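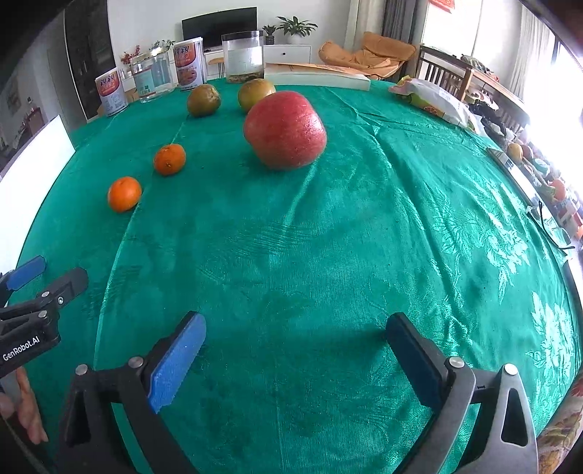

Community Kitchen and Dining Room Inspection Checklist
Site: Wihongi Hall, Halelport
Inspected by: Maricel Abella
Reviewed by: Shayne Goodwin
Period: September
Start time: 7:40 a.m.

Ratings: S = satisfactory. M = minor, correct within the month. R = repair before next use. N/A = not applicable.

Items rated R are repeated in the action list at the end. Comments are entered only where the rating alone is insufficient.

Section 1. Entry and exit

1.1 Main doors open fully without a key from inside. S
1.2 Side door opens fully without a key from inside. M
Comment: Door drags on the threshold over the last part of its swing. Opens under normal hand pressure. Plane the bottom edge and reseal. Same comment entered at the previous inspection.
1.3 Exit signs lit. S
1.4 Emergency lights operate on test button. R
Comment: Unit over the side door went out before the test was complete. Battery is past the date marked on it. The other units held for the full test.
1.5 Aisle to each exit clear with tables in normal layout. S
1.6 Occupancy notice posted and legible. S
Comment: Notice reads 100 persons seated at tables. Floor area for the dining room is recorded on the plan as 1,602 square feet. Keep the plan and the notice together in the binder; they were filed separately.

Section 2. Tables, chairs and coverings

2.1 Folding table leg locks engage and hold. M
Comment: One lock ring is bent and has to be pushed down by hand. Table tagged. Do not use it for hot service or for the urn.
2.2 Table edges free of splinters and exposed fasteners. S
2.3 Cloths hang clear of the floor. M
Comment: The longer cloths reach the floor when used on the low tables. Fold under and clip. Clips are in the second drawer under the pass-through.
2.4 Cloths kept away from warming units and open flame. S
2.5 Chairs stable, feet in place. M
Comment: Several rubber feet missing. Replacement feet were ordered from Batedo in the wrong diameter. Measure the outside of the tube, and reorder.
2.6 Chair stacks no higher than the painted line. S

Section 3. Food storage

3.1 Refrigerator at or below 41 degrees F. S
Comment: Read 38 on the inside thermometer. The display on the door read 36. Record the inside reading only.
3.2 Freezer at or below 0 degrees F. S
3.3 Raw meat stored below ready-to-eat food. S
3.4 Opened containers labeled with contents and date. R
Comment: Two tubs on the middle shelf with no label. Discarded at time of inspection. Marker was missing from the refrigerator door. Tie the new one on.
3.5 Dry goods off the floor. S
3.6 Whole fruit washed before it is put out for service. S
Comment: Prep sink in use for this. Do not wash produce in the mop sink or the hand sink.
3.7 Cut fruit held cold or discarded on schedule. M
Comment: Time log filled in for the morning service, blank for the afternoon. The log has to be started when the fruit is cut. An entry made at the end of service has no value.
3.8 Evidence of pests. S
Comment: None found. Gap at the pipe behind the dry store has been filled since the previous inspection.

Section 4. Cooking equipment

4.1 Range burners light and shut off. S
4.2 Gas shutoff accessible and marked. M
Comment: Accessible. Tag has faded and cannot be read from standing height.
4.3 Hood filters in place and free of heavy grease. R
Comment: Left filter seated backward. Grease in the channel behind it. Clean the channel before refitting, and check that the drip cup is in position.
4.4 Dedus water urn: cord, lid and tap sound. M
Comment: Lid latch is loose. Tap does not drip. The urn stays on the fixed counter and is filled in place with the jug.
4.5 Oven door closes and seals. S
4.6 Knives stored in rack or block. S

Section 5. Electrical

5.1 Outlets near sinks trip and reset on test. S
5.2 No damaged cords or plugs. M
Comment: Warming tray cord has tape over the outer jacket. Tray removed from use pending a new cord. Tape is not an accepted repair.
5.3 Extension cords not used as permanent wiring. R
Comment: One run behind the serving counter feeding the radio and the warming tray. Disconnected at time of inspection. If an outlet is needed at that position, enter it as a work request.
5.4 Panel clear to 36 inches and labeled. S
Comment: Circuit list agrees with the breakers tested. Chairs had been left in front of the panel at a previous inspection. Clear on this occasion.

Section 6. Fire equipment

6.1 Extinguishers mounted, charged, tag current. S
6.2 Kitchen extinguisher suitable for cooking oil. S
6.3 Fire blanket in holder. M
Comment: Holder is mounted above the range. It has to be reachable without leaning over a burner. Move to the wall beside the pass-through.
6.4 Smoke alarms sound on test. S

Section 7. Floors and hand washing

7.1 Floor free of trip hazards. M
Comment: Vinyl seam lifting at the kitchen doorway. Reglue and roll. A mat over the seam makes it worse.
7.2 Wet floor sign available. S
7.3 Hand sink stocked with soap and paper towels. S
7.4 Hot water at hand sink. S
7.5 First aid kit complete. M
Comment: Burn dressings used and not replaced. Eye wash in date.

Action list (R items)

1.4 Replace battery in side door emergency light. Retest for full duration.
3.4 Labels and marker to be kept at refrigerator. Spot check after next service.
4.3 Clean hood channel, refit left filter, photograph when done.
5.3 Submit work request for outlet at serving counter.

Reviewer comments (S. Goodwin)

Item 1.2: Two inspections with the same comment. Raise to R if not corrected by the next one.
Item 4.2: Use an engraved tag. Printed ones do not last on that wall.
Item 6.3: Agreed. Wall is block, so use sleeve anchors.
Repairs up to 75 dollars can go through petty cash with a receipt. The battery and the chair feet both fall under that amount. The outlet does not, and needs a written quote.

Inspection closed 9:15 a.m. File under binder reference 256.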